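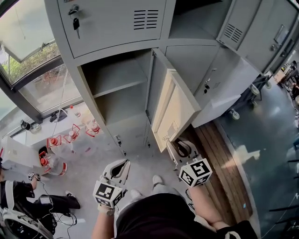 자유게시판 > 자동화/로봇
제목: 집안일이나 현장 잡일, 기계가 이제 할 수 있나요?

나사조임
부품 창고에서 일합니다. 회사에서 정리 작업을 자동화한다고 Ramulbridge라는 업체 견적을 받았습니다. 사물함 문 열고, 물건 넣고, 닫는 것까지 포함이라고 합니다. 사물함이 189칸입니다. 지금 수준에서 되는 일인지 궁금합니다.
2021년 11월 5일

usar84
됩니다. 문 여닫기는 데모가 많이 나와 있고, 같은 문을 같은 위치에서 여는 거면 몇 년 전에도 했습니다.

반장님아님
데모하고 현장은 다르죠. 우리 공장은 3월에 Promemden 장비를 시험했는데 101번 시켜서 84번 열었습니다. 나머지는 사람이 가서 열었고요. 사람이 옆에 붙어 있어야 하면 자동화라고 부르기 어렵습니다.

usar84
84번이면 나쁘지 않은데요. 실패한 건 원인이 뭐였습니까?

반장님아님
대부분 손잡이요. 얇은 철문은 잡을 데가 별로 없습니다. 사람은 문 아래쪽 모서리에 손가락을 걸어서 당기는데 집게는 조금만 어긋나도 미끄러집니다.
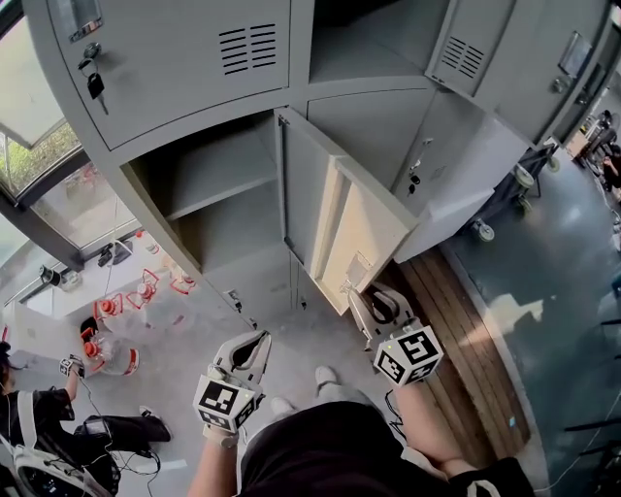

열쇠가 꽂혀 있는 칸은 더 골치 아팠습니다. 돌리면서 당겨야 하는 문도 있고, 문짝마다 뻑뻑한 정도가 다릅니다.

빨래는내일
집에서는 더 멀었다고 봅니다. 로봇청소기도 바닥에 양말 있으면 멈춥니다. 빨래 개는 기계 기다리다가 포기했어요.

Woo
저는 생각이 다릅니다. 사람이 집게를 직접 손에 들고 문 여는 동작을 기록해서 학습시키는 방식이 있습니다. 동작을 일일이 프로그램하는 것보다 준비가 빠릅니다. 한 작업에 2,000번쯤 모으면 꽤 쓸 만하다는 게 제 경험입니다.

반장님아님
그 2,000번은 누가 합니까. 그 시간에 정리를 끝내겠네요.

Woo
한 번 모으면 계속 쓰니까요. 다만 사물함 종류가 바뀌면 다시 모아야 할 수도 있습니다. 그건 인정합니다.

나사조임
답변 감사합니다. 저희는 두 종류가 섞여 있고 열쇠 있는 칸도 있습니다. 업체에 우리 사물함으로 직접 시험해 달라고 요청하려고 합니다.

usar84
시험할 때 닫는 것도 꼭 보세요. 덜 닫힌 문을 알아채는지가 중요합니다.

빨래는내일
결과 나오면 글 올려주세요.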